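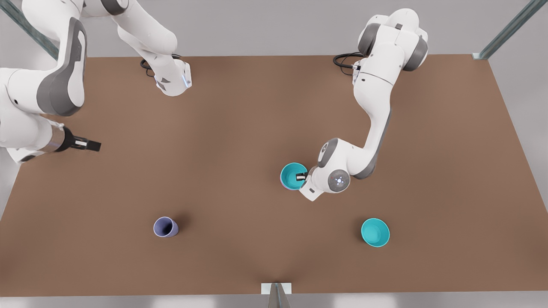 Brundlow wrote on the small-automation list:

> Has anyone here paid for the Duramero tabletop kit yet, the simulator part I mean, before buying any arms? We're a tiny outfit and I can't justify the hardware until I know the tasks will even work. The sales page says you get 100 ready-made scenes and a two-arm setup, but it doesn't say how much you can change in them. Is it only for people who write code all day? And is the Terovero add-on worth having or can it wait?

Hello Brundlow, and hello all,

Yes, I've been paying for it since February, and I've been meaning to write something up for the list, so thanks for the nudge. I run the sim on its own. No arms on the bench yet, though I keep looking at the price and then closing the tab again.

Short version: it's good, the crockery scenes are the best bit, and the help pages need work. Longer version below, skip about as you like.

What you get

The base licence gives you the arms, the table and a big folder of things to pick up. I've spent nearly all my time on the bowls and cups, as our real job is sorting canteen crockery and I wanted something close to it. You can swap colours, tip a cup on its side, add a second bowl, that sort of thing, all from a plain settings file. I'm no programmer (I can copy and paste with the best of them) and I was changing scenes on my first evening.

The thing I didn't expect to care about is how the fingers meet the bowl. With a wide shallow bowl you can go in over the edge and hook it from the inside, and the sim lets you try that properly instead of just gluing the bowl to the hand the moment they touch. Loads of cheaper ones do the glue trick! I tried the Saengthong demo last year and everything stuck to everything. Great for making videos, useless for finding out if your grip is any good.

Views

You can look across the table from up high, which I leave on all day, or switch to a straight-down view near the gripper. I'd use the second one for anything to do with lining up. You get the finger tips at the bottom and the cups laid out ahead of them, and you can see at a glance which cup is standing and which one's gone over. A standing cup is just a circle from up there. A tipped one shows you its side and a dark inside, and my picking script gets those wrong far more often. It goes for the middle of what it sees, and on a tipped cup that's often the wall.

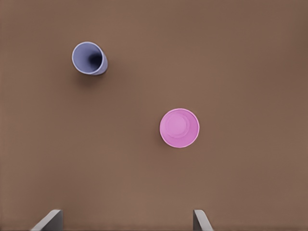

Speed and crashes

My machine is nothing special and I get through around 3000 short runs over a weekend if I leave the drawing switched off. With the picture on it's much slower, so only watch when you need to. I've had two proper crashes in all that time, both when I was loading a scene while another was still saving, and I've stopped doing that. Run 1482 of one batch did come back with an empty log file and I never found out why. Support answered within a day, very friendly, and told me to update. I updated. It hasn't come back, so make of that what you will.

The Terovero add-on

It can wait. It gives you more table sizes and a nicer way of sorting your saved runs, and I do like the sorting, but you can do the same with folders and a bit of patience. I'd take the base licence for a couple of months and see whether you miss it. They let you add it later at the same price — at least they did for me, do check.

Grumbles

The help pages call the arms left and right from the robot's own side, so if you're looking at them across the table they're the other way round on your screen. It says so once, in small type, on a page I found after an hour of sending the wrong arm to the wrong bowl. Also the shadows are very soft whatever you do. Our canteen has horrible strip lights and I'd love to be able to copy them, but there's no setting for it that I can find. If anybody on the list has managed harder shadows, please shout.

Brundlow, if you want my settings file for the cups and bowls just ask and I'll send it to you off list. It's messy and full of notes to myself but it runs. Which crockery are you hoping to handle, by the way? If it's anything with handles I've got nothing useful to offer yet, I haven't tried a single mug.

Cheers for now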